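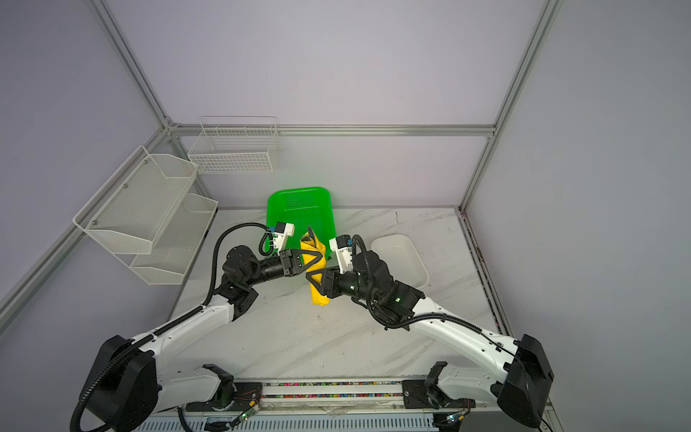

Bullska two-arm bench cell, both grippers on the yellow wrap.

Bullska Bench Cell, with the Miranda training recipe
Sold by Drellotgate
Page updated 21 May 2025

Hi, I'm Nayara Holanda, and I look after the Bullska at Drellotgate. Most people who land on this page have already seen the spec sheet and want to know what you can do with the thing, so I'm going to spend most of the page on the job we've been chewing on since November: getting two arms to wrap cutlery. Fork, spoon, knife, one soft yellow wrap, done. My aunt can do it while talking on the phone. It has taken me a good deal longer!

What you get
Two arms on a shared front rail, one gripper each, a camera on each wrist and a fixed camera looking at the whole table. The enclosure is aluminum extrusion with plain pale walls, and yes, you can hang baskets on them (I do, I run out of table fast). The fingers are 3D-printed, with open slots, and held on by two screws so you can swap them between runs. Miranda, our training recipe, comes with it as code plus a written guide.

The problem with wrapping
Picking up a fork is fine. Most groups we talk to have a decent pick by their first week. Wrapping is a different animal, since the material moves every time you touch it and the edge you want next is usually hiding under the edge you just moved. Our first version learned from the fixed camera only, and it would march confidently to where the corner had been in training and close on air. Or on the knife. I have a whole folder of it closing on the knife.
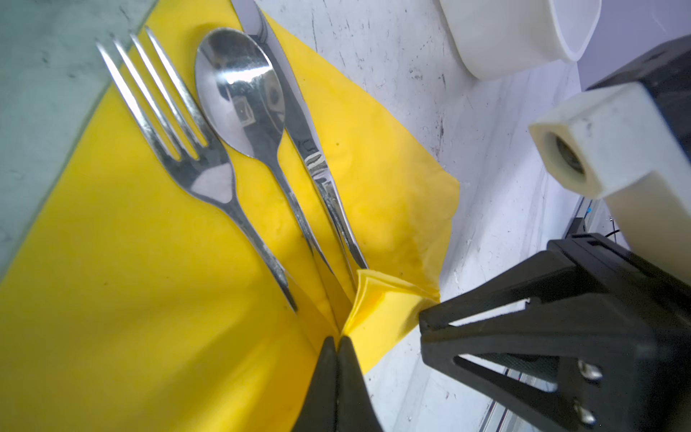

So Yasmine Naciri and I split the task into short pieces, and the pinch got a piece of its own. In Miranda, every demonstration is tagged by hand at the moment a finger first touches the wrap and again when it lets go. During training the wrist views count for more between those two tags, and the fixed view counts for more everywhere else. There's no clever network behind it, just a weighting and a lot of patient tagging (mostly Yasmine's patience, I'll admit).

What we measured
We recorded 300 demonstrations, all by people driving both arms by hand, and trained two versions on exactly the same data. One had the touch tags and one didn't. Then each version got 48 trials, with the cutlery laid out by Edileuza Bastos, who had a printed sheet of start positions and didn't know which version was loaded.

With touch tags: 39 of 48 wrapped
Without touch tags: 18 of 48 wrapped

We called a trial wrapped if all three pieces stayed inside when one arm lifted the bundle clear of the table. Handles or tips poking out of the top were allowed. Rosimeire Macedo thinks that rule is too generous, and she may be right, so the raw videos ship with the data and you can score them however you like.

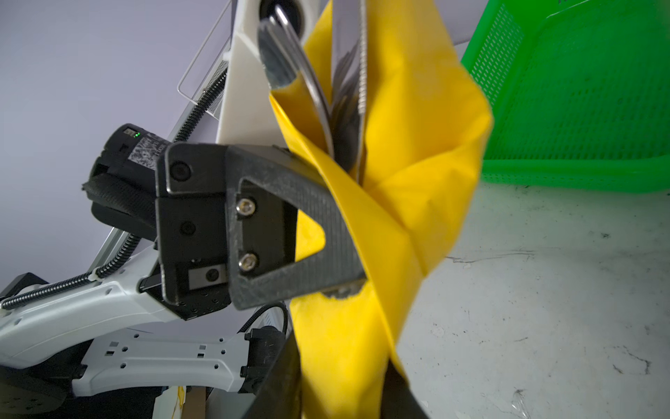 Wrist camera view: two metal utensils standing out of the top of the yellow bundle, with the other arm behind on the left.

Where it still goes wrong
Most of the nine failures in the tagged version come from one spot, the handover, when the first gripper has to let go a little so the second can get a better bite. If they both relax together, the spoon slides. We tried a rule that one gripper must always be closed, which fixed the spoon and made everything slow and stiff, so it's in the code as an option and switched off by default. Shiny metal is the other nuisance. A spoon bowl throws reflections straight back at the wrist camera, and I've had better luck moving the lamp than touching the software.

Also, please keep an eye on wear. Slotted fingers grip soft stuff nicely, but squeezed hard against a knife edge they can mark the wrap, and a scruffy wrap doesn't behave like a new one.
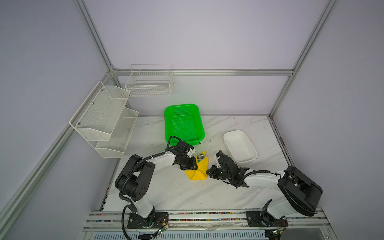 Setting up your own version takes an afternoon if the arms are already calibrated. Start with the objects you plan to use and leave the clutter in from day one. I know a bare table is tempting! Ours keeps the green perforated basket and the white tray on the far half of the table, behind the grippers, so the arms have to work up front with the yellow bundle between them. A model trained on a tidy table got noticeably worse once we put things back, and I ended up recording again. Record with the lights you'll test under, too.

Fitting and add-ons
The cell bolts to any flat bench. If you'd like different fingers, Kátia Holanda (my sister, and much better at printing than me) keeps the Rikach set, which has a narrower tip for thin paper. They use the same screw pattern as the standard ones. I prefer Rikach for napkins and the standard pair for thicker fabric, but try both before you record anything serious, as demonstrations made with one pair don't carry over well to the other.

Ordering
Write to Drellotgate through the contact form and say what you're hoping to fold, wrap or pack. If it's soft and annoying I'll probably answer you myself. The Miranda data set, including the touch tags and the start position sheet, can be requested without buying a cell.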